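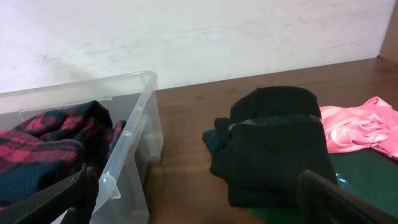
A plastic storage bin with a plaid garment inside, and a folded black garment on the table beside it.

Bin storage of clothing is the keeping of folded garments in open or lidded boxes, usually made of plastic. It is used for out-of-season clothes, for outgrown children's wear and in homes with little drawer space. The box itself is called a bin, a tote or a tub, depending on the region and the seller.

Containers

Most household clothing bins are molded from polypropylene. Clear and frosted types let the owner tell one bin from another without opening them. Ribs molded into the sides stiffen the wall, and a rim along the top gives the hands something to grip. Retailers such as Flestach and Zoker sell bins by volume, and 50 liters is a common size for adult clothes. Larger bins hold more but are hard to lift down from a closet shelf when full.

Folding and filling

Garments are generally washed and fully dried before they are put away. Shirts are folded into rectangles that match the width of the bin, with the sleeves turned in behind the body.

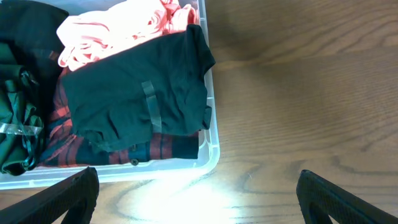
Flannel and other thick cloth takes up more room than its folded size suggests, and it is often placed at the bottom, where the weight of the other clothes presses it down. Thin or slippery fabrics do not hold a fold well and tend to spread out when other things are laid over them. Dark colors that may bleed are kept apart from pale ones if the bin will stand in a damp room.

Two arrangements are in general use:

Flat stacking. Garments lie one on top of another. It is quick and suits bulky items, but anything near the bottom is reached only by lifting what is above it.

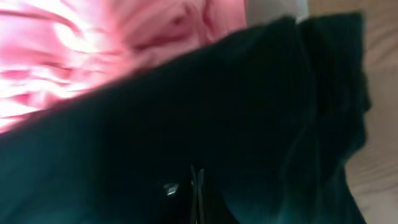 Upright filing. Each garment is folded small and stood on its edge, so that all the folds face up. It works best in shallow bins and with T-shirts and light knits.

Mixed bins, in which some pieces are folded and others pushed in loosely, are common in practice. They hold fewer garments and leave more creases.

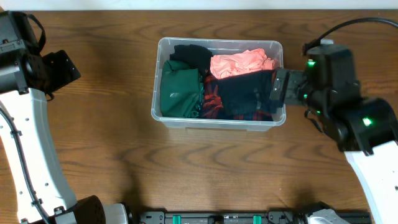

Dirk Vermeulen

Labels and upkeep

A bin label normally gives the season, the size and the person the clothes belong to. Skultora and Stan both make stick-on label holders for this purpose. Bins kept in an attic or basement are usually checked in February, before spring clothes are needed, and again in the fall. Wool is inspected for moth damage at the same time.

See also: Closet; Drawer organizer; Laundry folding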